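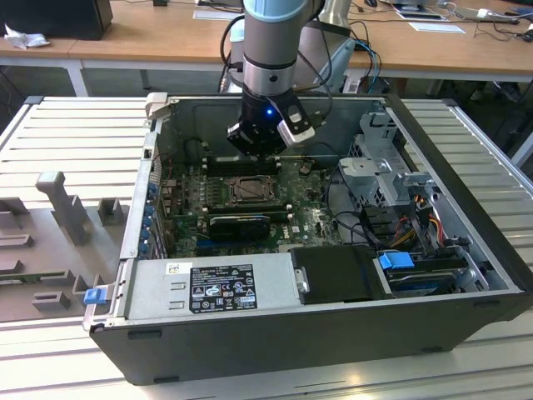

The Lomedero Desktop Tower Set is a reference collection for the assembly and servicing of standard desktop computers. It covers the parts of a tower, the order in which they are fitted, and the condition in which each part is to be left at the end of a task. Towers are worked on their side with the side panel removed, so that the motherboard forms the floor of the work area and the power supply and drive cage are within reach. Blue tabs and handles on the case, including the release handle at the hard drive bay, mark points intended to be operated by hand. The graphics card may remain in its slot while the CPU socket is empty, unless the task sheet states otherwise.

## Contents

The set contains 700 task records and 32 task sheets. Each record refers to one sheet and one tower. Records are stored as plain text, with part names taken from the list in parts.txt.

- sheets/ : task sheets, one file per task
- records/ : task records, grouped by sheet
- parts.txt : approved part names
- changes.txt : corrections since first release

## Part names

"Socket" refers to the CPU socket with its retention frame. "Load plate" refers only to the hinged metal frame that closes over the processor. "Lever" refers to the thin retention lever beside the socket. Earlier records used "clamp" for both the load plate and the lever. These entries were corrected in version 2.

"Carrier" refers to a removable drive holder and "cage" to the fixed metal structure. The two terms are not interchangeable. 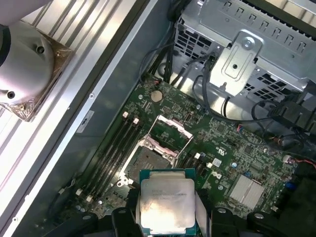 ## Processor tasks

The load plate must be fully open before a processor is brought to the socket. The processor is held by its edges and kept level. Contact with the socket pins is recorded as a fault, whether or not damage is found. Sheets for memory modules are separate, and a processor task does not require any memory to be fitted.

A processor task is complete when the load plate is closed and the lever is secured. Partial tasks are retained and marked "open."

## Known limitations

Cable routing is recorded only as "clear" or "not clear." In 70 records the drive carrier position was left blank, and no value has been supplied. The set does not cover laptops, rack servers, or liquid cooling.

## Maintenance

The set is maintained by Chenxi Yao and Fengying Wei. Task sheets were reviewed by Gus Lindgren. Corrections should be submitted with the record number and the part name concerned. The next scheduled release is in April.

Last updated: 2 February 2026

Related items
Rulard Drive Cage Part List
Forka Fastener and Screw Reference
Lomedero Task Sheet Template
Notes on Part Naming, Version 2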